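Musora handheld set, README (fault release)

READ THE KNOWN FAULT SECTION BEFORE YOU TRAIN ON ANYTHING. Really. Two people already didn't.

Last edit 15 February 2022, Haziq Sitompul. Replaces the old README, which was wrong in places and missing the fault entirely. Delete your copy of the old one.

What's in here

221 episodes, all handheld gripper, tabletop tasks. Pick up, move, put down, let go. One gripper, one operator per episode, no arm. The arm only comes in later when we replay a policy on it, and the replay logs are in a separate folder (see Layout).

Each episode has the wrist video, the gripper width track, the pose track, and a short notes file typed by whoever was holding the thing. Notes quality varies a lot. Mine are short. Faizal's are long and mostly useful.

Known fault: width offset after finger swap

Short version: in 40 of the 221 episodes the gripper width is wrong. The recorded width says the fingers are wider open than they were. Video is fine. Pose is fine. Only the width.

Long version. In January we swapped the fingers after the old grip strips started peeling. New ones came from Rarness, same mount, same length, but the strip sits a bit further in. Width is worked out from the two finger tags, distance between them minus a zero offset, and the zero offset lives in a calibration file. The calibration file was supposed to be redone after the swap. It was redone. Then it was saved into the Jeltley folder, where the recorder doesn't look, and the recorder kept on loading the old one without a word of complaint.

So for a whole block of recording the zero was off by 7 mm. Always the same direction. Fully closed reads as 7 mm open.

Why it matters: the policy learns to command a width, and the arm then goes to that width. If the data says 7 mm when the strips are touching, everything trained on it under-grips. On soft stuff you don't notice much, on hard plastic it's bad. Thin rails and handles are the worst of it, you get contact on the video and a number that says no contact.
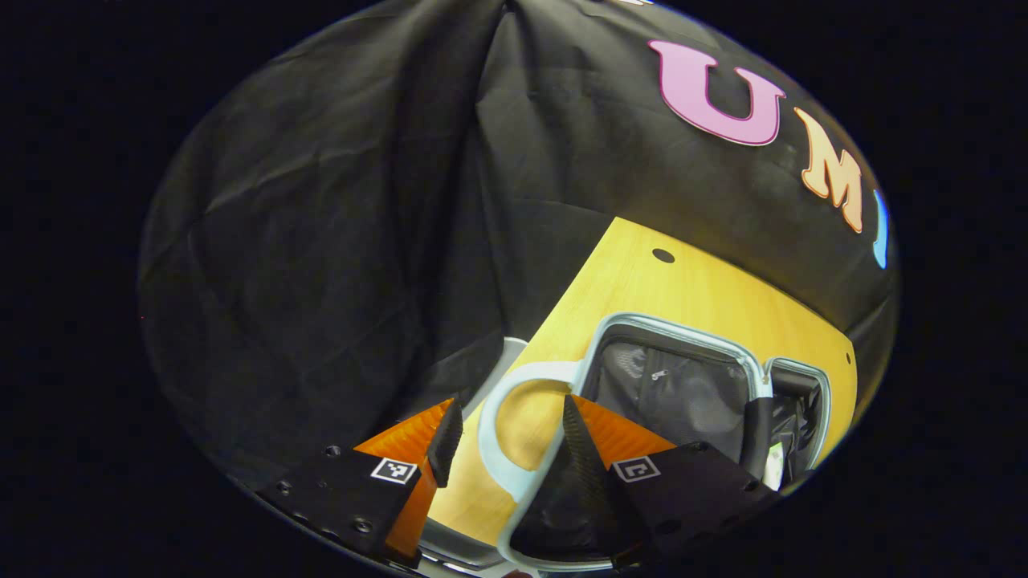
We found it on the arm, the hard way. Faizal was running the replay, third object of the afternoon, arm picked up, lifted, started the transfer, and the object slid out at the top of the move. It hit the edge of the bench and went over onto the floor on the operator side. Missed his foot. He hit the stop, arm held where it was. No injury, one cracked corner on the part, arm fine after inspection.

First guess was worn strips. Second guess was speed. We lost most of a day on speed. Then Faizal closed the fingers by hand with the width readout up and it said 7 with nothing between them. That was the end of the guessing.

Filed as a near miss, not as a data bug, and I want it kept that way. A dropped part next to a person is a safety event even when the cause is a file in the wrong folder.

How to tell if an episode is affected

Check the width_status field in the episode's meta file. Three values:

ok — calibration matched the fingers fitted
offset — affected, raw width is 7 mm too big
unknown — can't tell, see below

Don't go by date. Recording order and folder order are not the same, and some episodes got re-exported later with a new time stamp. Don't go by finger color either, the old and the new ones look close enough on video that I got two wrong when I tried it.

The status field was filled in by script from the closing moments: find where the fingers are shut on nothing, read the width, compare with zero. Works when the operator shuts the fingers at the start or the end, as the protocol asks. Not everybody did. Where the script found no closed moment I watched the video and decided by eye, and those have checked_by: haziq in the meta. If I couldn't decide either it's unknown.

Unknown ones are left out of the default split. They're not deleted. If you use them, say so in your run notes.

What was fixed and what wasn't

Raw files untouched. Nothing in raw has been or will be corrected, please stop asking. The corrected width is in a new track called width_fixed, next to the old one. For ok episodes the two tracks are identical. For offset episodes width_fixed is raw minus 7 mm, clipped at zero.

The clip hides a bit of noise near closed. If you care about very small widths, do your own subtraction without it.

What width_fixed can't give you: force. We don't record force, there's no sensor for it. Two episodes can have the same width on the same handle and one is a firm hold and the other is barely touching. The strips squash. Keep that in mind before you blame the offset for every drop.

Also not fixed: tag dropouts. When a finger tag leaves the view or catches a glare the width is held at its last value, and the dropout mask goes to 1. The held values look like a nice steady grip. They are not. Use the mask. Glare is worse with the bright overhead light on, we have since turned it down, but the older recordings have it all the way through.

Layout

raw — as recorded, read only
tracks — pose, width, width_fixed, dropout mask
meta — one file per episode, status fields, operator, finger set
notes — free text from the operator
replay — arm logs, including the drop
splits — train, val, and the list of left-out episodes

Folder names are lower case. The Nugroho export tool makes them upper case on some machines, and then the loader finds nothing and reports an empty set without an error. Same sort of silent failure as the calibration one. Rename by hand for now.

The drop log in replay is the complete run, not trimmed. Watch the commanded width against the measured width of the arm gripper: they agree the whole way, which is why no alarm went off. The arm did exactly what it was told.

Loading

Point the loader at the top folder, not at tracks. Default width track is now width_fixed. If you have an old config that names width explicitly it'll still load the old track and you'll get the bug back. Search your configs for it. I found it in four of mine.

Poses are in meters, widths in millimeters. Yes I know. Changing it now would break more than it fixes.

Anything trained before this release

Treat as unsafe for the arm until retrained. Simulation only is OK. Don't "just add a bit of extra squeeze" in the controller to make up for it, somebody tried and the extra squeeze stayed in after the model was swapped for a good one, and it crushed a lid. If you must run an old checkpoint for a comparison:

1. Tell Faizal first.
2. Soft objects only, nothing hard or heavy.
3. Low speed, low lift height, catch tray in place.
4. Everyone behind the line, including whoever is on the stop button.
5. Write it down in the run notes with the checkpoint name.

Recorder changes

The recorder now prints the calibration file path and the finger set at startup and asks you to close the fingers. If the closed width is more than 1 mm off zero it refuses to record. There's a flag to skip the check. Don't use the flag. I'm going to take the flag out once the bench setup is sorted.

Finger sets carry a label now, A for the old ones, B for the Rarness ones. The label goes into the meta file by hand, so it can be wrong, so the closed check is the one to trust.

Swapping fingers: fit, tighten all the screws, close, recalibrate, restart the recorder, close again and read the number. The restart matters. The recorder reads the file once at startup and never looks again, and we nearly had the same fault a second time from that.

Still open

Replay gripper has no slip detection. Faizal wants to use the motor current as a rough signal, first try gave false alarms all the time. Not usable yet.

Catch tray is too short for the far end of the transfer. Longer one is on order.

Pose drift in a few long episodes, looks small, not measured properly. Seperate issue from the width, I'll make an entry when I have numbers.

The video preview is limited to 1000 frames per episode, so the long ones stop before the release. The full video is in raw, the preview isn't evidence of anything.

Notes files for some offset episodes mention "feels loose" or "number looks odd". So it was being reported, in a place no script reads. If a number looks odd, stop and message me or Faizal the same day, don't just put it in the notes.

Contact

Data, meta, splits: Haziq Sitompul
Arm, replay, anything safety: Faizal Pasaribu, and go in person if its urgent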